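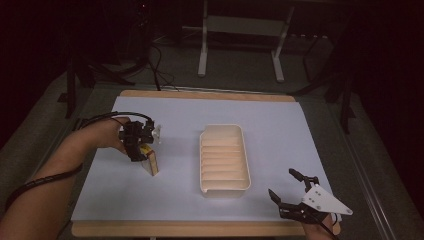

작업대 상판 오일 마감 vs 우레탄, 어느 쪽이 나을까요

글쓴이: 느린대패
조회 201

작은 방을 작업방으로 바꾸면서 상판을 새로 짜려고 합니다. 고무나무 집성판으로 거의 정했고 두께는 30T입니다. 문제는 마감입니다.

주로 하는 일은 작은 목공, 가죽 재단, 가끔 에폭시입니다. 본드도 많이 씁니다. 지금 쓰는 상판은 예전에 Kenau 하드왁스 오일을 두 번 바른 것인데 본드 자국이 여기저기 남았고 물컵 자국도 있습니다. 오일이 보수가 쉽다고 해서 발랐는데 실제로 보수를 한 적은 한 번도 없습니다. 이번에는 수성 우레탄으로 갈까 하는데 주변에서는 다들 말립니다. 실제로 오래 써 보신 분들 의견 부탁드립니다.

상판 크기는 깊이 90cm로 생각 중이고 벽에 붙일 예정입니다.

댓글

사포400방
작업대면 오일입니다. 우레탄은 처음엔 깨끗한데 칼자국 나고 망치 한 번 떨어뜨리면 그 자리부터 하얗게 뜹니다. 부분 보수하려면 경계가 보여서 결국 전체를 다 갈아내야 합니다. 오일은 그 자리만 갈고 다시 바르면 끝입니다.

미루나무
저는 반대로 우레탄 쪽입니다. 수성 2액형으로 올려서 4년째 쓰고 있습니다. 목공본드는 굳은 다음에 스크레이퍼로 밀면 떨어집니다. 오일 상판일 때는 본드가 결 사이에 먹어서 아무리 밀어도 안 빠졌습니다. 흠집은 납니다. 작업대니까 그냥 씁니다.

사포400방
본드는 왁스 한 번 먹여 두면 오일 상판에서도 잘 떨어집니다. 글쓴 분은 관리를 안 하신 것 같은데 두 번 바르고 그대로 두면 당연히 자국이 남습니다.

느린대패 (글쓴이)
관리 안 한 건 맞습니다. 그런데 앞으로도 안 할 것 같아서 여쭤본 겁니다. 왁스는 얼마나 자주 먹이시나요?

사포400방
본드 많이 쓰는 달은 한 달에 한 번, 아니면 계절에 한 번 정도입니다. 헝겊으로 문지르는 거라 10분도 안 걸립니다.

Halvard Amundsen
한국 사는 노르웨이 사람입니다. 한국어가 조금 어색해도 이해해 주세요. 우리 집은 비누 마감을 합니다. 비누 플레이크를 뜨거운 물에 녹여서 바르고 닦습니다. 친구 Tuva Fjeld 공방도 같은 방식인데 상판이 회색으로 되지 않고 밝습니다. 다만 고무나무에는 해 본 적이 없습니다. 너도밤나무와 소나무만 했습니다.

미루나무
비누 마감은 물에 약하지 않나요? 에폭시도 하신다는데 좀 위험해 보입니다.

Halvard Amundsen
네, 에폭시는 안 됩니다. 에폭시는 실리콘 매트 위에서만 합니다. 그리고 이 방식도 자주 다시 발라야 합니다. 관리를 안 하는 분에게는 추천하지 않겠습니다.

톱밥먼지
마감 얘기는 아닌데 깊이 90은 너무 깊습니다. 벽에 붙이면 안쪽 30은 손이 잘 안 닿아서 물건만 쌓입니다. 저도 그렇게 짰다가 1년 만에 70으로 잘랐습니다. 자르면서 마감도 다시 했고요. 재단 주문하기 전에 종이박스라도 펴 놓고 팔을 뻗어 보세요.

느린대패 (글쓴이)
키가 커서 괜찮을 줄 알았는데 지금 책상에 자를 대 보니 75쯤이 한계네요. 80으로 줄이겠습니다. 가죽을 펼쳐야 해서 더는 못 줄입니다.

목심8미리
저는 둘 다 안 바르고 위에 판을 하나 더 얹어서 씁니다. 3mm 하드보드를 크기에 맞춰 자르고 양면테이프로 네 귀퉁이만 고정합니다. 더러워지면 뒤집어 쓰고 그다음엔 버립니다. 밑에 상판은 오일 한 번 바른 상태 그대로입니다. 비싼 집성판 사서 고민하는 것보다 이게 편합니다.

미루나무
하드보드는 물 닿으면 부풀지 않습니까. 여름에 가장자리가 들뜨던데요.

목심8미리
들뜨면 바꿉니다. 저는 봄하고 10월에 갈아 줍니다. 장마철에 조금 울긴 합니다.

사포400방
가죽 재단하실 거면 하드보드는 비추입니다. 칼이 들어가면 가루가 일어나서 가죽 뒷면에 묻습니다. 재단판은 따로 두세요.

송진냄새
우레탄으로 가실 거면 무광으로 하세요. 유광은 조명이 반사돼서 눈이 피곤합니다. 저는 Detcombe 무광 썼고 1회차 바른 뒤에 400방으로 살짝 갈고 2회차 올렸습니다. 한 번 더 바를 걸 그랬습니다. 팔꿈치 닿는 앞쪽이 먼저 닳습니다.
그리고 뒷면도 꼭 바르세요. 윗면만 바르면 판이 휩니다. 제 첫 상판이 그렇게 휘었습니다.

사포400방
뒷면 바르라는 건 동의합니다. 오일도 마찬가지입니다.

톱밥먼지
철제 다리에 고정하실 때는 구멍을 길쭉하게 내시고요. 폭 방향으로 늘었다 줄었다 합니다. 꽉 조이면 갈라집니다.

느린대패 (글쓴이)
의견 감사합니다. 정리하면 이렇게 하려고 합니다.
깊이 80으로 줄이고, 수성 우레탄 무광으로 앞뒤 3회. 에폭시는 실리콘 매트 위에서만 하고, 가죽 재단판은 쓰던 것을 그대로 씁니다. 오일 쪽 말씀도 맞는데 제가 매달 왁스를 먹일 사람이 아닙니다.
판은 금요일에 받기로 했습니다. 샘플 조각을 같이 보내 준다고 해서 거기에 먼저 발라 볼 생각입니다.

사포400방
샘플에 먼저 해 보시는 건 좋습니다. 한쪽은 오일도 발라 보세요. 본드 한 방울씩 떨어뜨려 놓고 다음 날 떼어 보면 답이 나옵니다.

미루나무
그 테스트 결과는 꼭 올려 주세요. 왁스까지 먹인 쪽도 같이요.

송진냄새
회차 사이 건조 시간은 통에 적힌 것보다 길게 잡으세요. 저는 덜 마른 상태에서 갈다가 사포가 떡이 됐습니다.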